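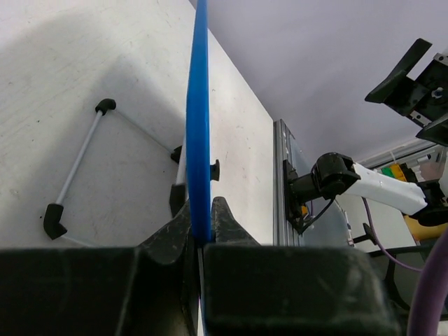
Posted by Begoña Iglesias to the Beltholm floor list, 3:40 pm
Re: Ivis cell, what happens to the bench jobs

Hi all,

Saturnino sent his message to the whole list, so I'm replying to the whole list. I've kept his text and put my answers under each part. I left out the bit about the parking.

Saturnino Escobar wrote:
> I have read the notice about the Ivis cell twice and I still can't tell
> what it is going to do. It says "frame handling and assembly support".
> On my bench that could mean anything. Does it build frames, or does it
> hand me things?

Both arms are meant to work on the small rod frames, the ones with white rods and black connectors. Those are the only product going to it. The big display frames for Palacios stay on the benches, and so does anything with fabric.

At the moment it hands things over more than it builds. The plan is for it to pick a part, bring it to the frame and hold it in position, and for the person on the cell to check the fit and release it. Pushing a rod fully home in an elbow is still done by hand. The Cirnby people want to automate that step as well. I asked them for a date and they didn't have one, so I'm not going to put one here.

The flat blue parts are a separate question. A few of you asked why it would be holding something that isn't a rod or a connector. Thin flat parts are on the list of things it has to be able to pick up, and they are harder to hold straight than a round rod. If they turn in the fingers they go down crooked. We'll be spending a good part of the next month on that.

> My team did 1,246 small frames in March with four people, one of them
> off for a week. Is somebody going to compare that with the robot? If so
> I would like to know how before it is done and not after.

Yes, it will be compared. Your March total is the number they have in front of them, and I've asked that the week with three people be written beside it.

The cell won't be measured against your team for output during the trial. It will be logged for frames finished, frames needing a second hand on them, and stops. You'll get the same sheet I get, at the end of each shift. If there's a column you think is unfair, tell me before the trial starts and I'll take it up.

For those who haven't seen any figures, the last practice run was 77 frames, and 68 of them needed no correction. The other nine were mostly a connector turned the wrong way. A person catches that without thinking about it. The cell doesn't catch it at all yet.

> Then there is the work itself. Right now I build, I check, I pack, I
> walk to the rack, I build again. If the machine does the building then
> I stand and watch it, and check. I've done a checking job. By two in
> the afternoon you are looking at a part and you don't see it any more.

I agree with this, and it's the part of the notice I'd have written differently. The first draft of the roster had one person on the cell for a full shift. It has been changed to two hours on and then back to a bench, with nobody doing more than two turns in a day. It means more people have to be trained on it, and that's going to cost us bench time in the first few weeks. Planning knows that.

Packing stays with whoever is on the benches. There was a suggestion that the person on the cell could pack between cycles. I said no to that, as you can't watch two arms with your back turned.

> Does the pay grade change? The notice says "operator" in one place and
> "assembler" in another. Those are different lines on the sheet.

The notice was wrong. Everyone keeps the assembler line they have now. People who complete the cell training get the operator allowance for the hours they are on the cell. I asked for the allowance to apply to the whole shift and was turned down. I'll be asking again when the trial is reviewed, and it would help to have it in writing from more than one of us.

No positions are being cut for the trial. That is in the agreement and I can send you the page. The agreement doesn't cover what comes after the trial. I know that's the question most of you have, and I can't answer it for you yet. What I can say is that the two people retiring this year haven't been marked "replace" or "don't replace", and I check that line every time the staffing plan comes around.

> Last thing. Who fixes it? If it stops at six in the morning and Cirnby
> opens at nine, do we go home, or stand there?

You go to a bench. Leave the cell stopped, put the tag on, and write down the time. Don't reach in to free a part, even if it looks like it would only take a second. It has two arms, and the one you're not looking at is the one to worry about.

Simple stops can be cleared by anyone with the training. Cirnby will take calls from 7 am during the trial, which is earlier than they first offered. Anything before that waits.

Wear is going to be our job, so please read this part. The gripper fingers already have scratches and scuffed tips, and the tips are what hold the part. Cirnby says marks on the faces are normal and the tips get changed when parts start to slip. I'd prefer that we look at them at the start of every shift and note what we see. There's a page for it in the cell binder. Same with the tabletop: it picks up scuffs and specks, so wipe it down before you start and don't leave cut-offs on it.

Cables near the arms are to be left where they are. If one is in your way, tell me and I'll have it rerouted properly.

Training: there are six places in the first group. So far I have four names, and Saturnino's is one of them. He said I could mention it. Seniority decides if more than six put their hands up. It's two mornings, paid, and you'll be covered on your bench. If you can't do mornings, say so, and I'll see what can be done for the second group.

One correction to something going around in the lunch room. The target of 200 frames a shift isn't for the trial. It comes from the Cirnby quote, and it assumes the rods are pressed home automatically, and they aren't. If anyone gives you that number as a target, send them to me.

I'm at the end bench until 4:30 most days, or reply here. If you'd sooner not ask in front of the whole list, write to me directly and I'll put the answer up without your name.

Begoña
Assembly floor rep, Beltholm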